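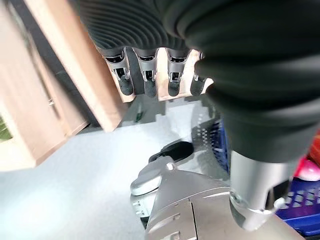 Re: [drorkville-neighbors] Battery for the Allberg Road pump house?

Hi all,

Sorry for the slow answer, I had a house full of grandkids through most of February and only got back to the list last night. Burgi, thanks for writing all that up! I've put my answers under your bits.

Burgi Baumgartner wrote:

> The quote from Dafis came in at $3,000 for the battery and the
> inverter, installed. Panels are extra but Benedikt thinks we could
> reuse the ones from the old bus shelter. Before we go any further
> I'd like to know if people even want this. We lose power out
> there maybe a couple of times each winter.

I want it! Last winter we were without water for most of a day when the line came down past the creek, and I was hauling buckets from Edeltraud's cistern like it was 1910. Our end of the road gets hit harder than yours, I think, because the tank is downhill from us and we run dry first.

On the bus shelter panels, I'd want somebody to put a meter on them before we count on them. They've been up there 12 years and one has a crack in the corner (the one on the school side, you can see it if you stand on the bench). Leopold has a meter. Leopold, are you reading this?

> Dafis says the battery is good for 10 years. I don't know how they
> figure that with our cold.

I asked my cousin over in Orkthorpe about this – they put one in at their grange hall – and she says the cold is mostly a problem for charging, so theirs sits in an insulated box with a little heater that comes on by itself. Could you ask Dafis if the box is in the price? If it isn't, I'd like to see that number before we vote on anything. The pump house has that gap under the door you could roll an orange through, so I wouldn't trust it to stay above freezing.

Also, does the $3,000 get us a full night of pumping or just enough to top up the tank? That makes a big difference to me. If we filled the tank every time a storm was forecast, we might get by with the smaller battery.

> There are 4 households who haven't answered at all. I'm not going
> to chase them by phone again.

Fair enough. I can knock on doors on my side of the road, I walk the dog past two of them anyway. Send me the names off list and I'll take a printout along, since I don't believe the Wiesers' old neighbors ever open their email.

One more thing and then I'll quit. Whoever has the pump house key, could you please hang it back on the hook at Edeltraud's? I went to read the gauge at seven in the morning and had to turn around and go home, and it was sleeting.

If we're meeting about this, evenings are good for me any time after six. I can do it at my place if nobody minds the stairs.

Ottilie Oberholzer
upper Allberg Road, green mailbox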